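Trovholm
Start Wandpaneele Bodenplatten Körbe & Halter Versand Kontakt
Zuletzt aktualisiert: Februar

Trovholm Motivwand „Pilzgarten“ mit Einhängekörben
Artikelnummer 3254

Manche Arbeitsplätze sehen so nüchtern aus, dass man schon nach zehn Minuten eine Pause braucht. Der Pilzgarten ist unser Gegenmittel! Er ist ein Satz bedruckter Innenwände für offene Rahmengestelle aus Aluminiumprofil, und von allen Motiven im Programm ist er uns das liebste. Oben läuft eine rosa Markise mit weiß abgesetzten Bögen um die Wände, darunter liegt ein helles Blaugrün mit weißen Punkten in verschiedenen Größen, und ganz unten steht ein weißer Lattenzaun. Dazwischen wachsen die Pilze: rote mit weißen Tupfen und gelbem Stiel, dazu rosafarbene, mal groß und mal eher klein.

Gezeichnet wurde das Motiv ursprünglich für Kinderzimmer. Dann haben wir eine Probebahn in ein Packgestell gehängt, eigentlich nur um die Farben bei Werkstattlicht zu prüfen, und sie ist dort geblieben. Seitdem führen wir den Pilzgarten auch als Einsatz für Tischgestelle, Packplätze und kleine Werkbänke, und die Bestellungen aus Werkstätten haben die aus Kinderzimmern inzwischen eingeholt.

Was zum Satz gehört

Ein Satz besteht aus einer Rückwand und zwei Seitenwänden. Markise und Zaun sind auf allen drei Teilen so angelegt, dass sie in den Ecken auf gleicher Höhe weiterlaufen. Wer sein Gestell sauber im Winkel hat, bekommt damit einen kleinen Garten, der sich links und rechts bis nach vorn zieht. Die Pilze sitzen auf jeder Wand anders. Bitte die beiden Seitenwände deshalb nicht vertauschen, der Zaun passt sonst zwar noch, aber die angeschnittenen Pilze an den Kanten wirken verloren.

Querstreben vor der Rückwand sind kein Problem. Das Motiv ist kräftig genug, dass ein Profil davor nicht stört, und wir finden sogar, dass ein Pilz, der halb hinter einer Strebe hervorschaut, dem Ganzen guttut.

Gestell und Profile selbst sind nicht enthalten. Passend ist unser Rahmen Drotau in Silber, der Satz lässt sich aber auch in vorhandene Gestelle einsetzen, wenn die Innenmaße stimmen. Zuschnitte machen wir auf Anfrage. Geschnitten wird immer an der Vorderkante, damit die Ecken hinten unangetastet bleiben.

Die Körbe

So schön die Wand ist, sie soll auch etwas tragen. Dafür gibt es zwei Körbe, die einzeln bestellt werden:

Korb Karam, Drahtgitter schwarz, mit Bügelgriff. Unser Vorschlag für die Rückwand. Er hängt dort mittig unter der Markise und nimmt Schachteln, Rollen und alles auf, was man aufrecht abstellen möchte. Schwarz auf Blaugrün hat man sofort im Blick, auch aus dem Augenwinkel.

Korb Hatis, Draht weiß, für die Seitenwand. Gut für Beutel, Etiketten und Kleinkram. Weil er die Farbe von Zaun und Punkten aufnimmt, fällt er kaum auf, und genau so war er gedacht.

Beide Körbe werden am Profil oder an der Wand eingehängt. Jeder Korb darf mit höchstens 200 Gramm beladen werden, wenn er nur an der bedruckten Wand hängt. Am Profil verschraubt trägt er deutlich mehr, dafür liegt jedem Korb ein Beutel mit Schrauben und Nutensteinen bei.

Ein Tipp aus unserer eigenen Packecke: Beutel mit Folienstift groß beschriften, Material und Gewicht genügen. Man liest die Schrift durch das Gitter und muss nicht jedes Mal den halben Korb ausräumen.

Der Boden

Zum Pilzgarten empfehlen wir die Bodenplatte in dunklem Grau mit heller Marmorierung. Wir haben auch Grün ausprobiert (Rasen, klar, das lag nahe), aber auf Grün wurde alles unruhig. Das Grau nimmt sich zurück, und durchsichtige Sachen wie Luftpolsterfolie oder Klarsichtbeutel heben sich darauf gut ab. Die Platte wird lose eingelegt und kann zum Abwischen herausgenommen werden.
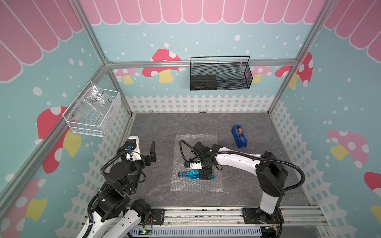

Pilzgarten im Einsatz: Rückwand mit schwarzem Korb, weißer Korb links, marmorierter Boden mit Luftpolsterfolie.

Einbau

Zuerst die Rückwand einsetzen, dann die Seiten. Den Zaun unten an der Bodenplatte ausrichten und von dort nach oben arbeiten — kleine Ungenauigkeiten verschwinden im Punktmuster, am Zaun sieht man sie sofort. Die Körbe kommen zuletzt. Vor dem Festziehen lohnt es sich, einmal an den Arbeitsplatz zu treten und zu prüfen, ob man ohne Verrenkung hineingreifen kann. Die Höhe lässt sich später ändern, die Druckstellen der Halter bleiben auf der Wand aber sichtbar.

Pflege

Mit einem weichen Tuch und lauwarmem Wasser abwischen. Keine Scheuermilch, kein Aceton. Klebestreifen möglichst am selben Tag wieder abziehen, vor allem im Bereich der rosa Markise, dort ist der Farbauftrag am dichtesten. Folienstift auf der Wand geht mit etwas Spiritus weg, bitte vorher unten am Rand probieren.

Bestellen

Motivwand Pilzgarten, dreiteilig: Artikel 3254
Bodenplatte Grau marmoriert: Artikel 3199
Korb Karam und Korb Hatis: im Bereich Körbe & Halter
Rahmen Drotau: Innenmaße bitte bei der Anfrage angeben

Einzelne Wände gibt es als Ersatzteil, auch dann, wenn nur eine Seite gelitten hat. Schreiben Sie uns dazu, ob Sie links oder rechts brauchen, von vorn gesehen. Musterstücke mit einer Kantenlänge von 70 Millimetern schicken wir gern im Brief, auf Wunsch mit Markise, Punkten oder einem Stück Pilz.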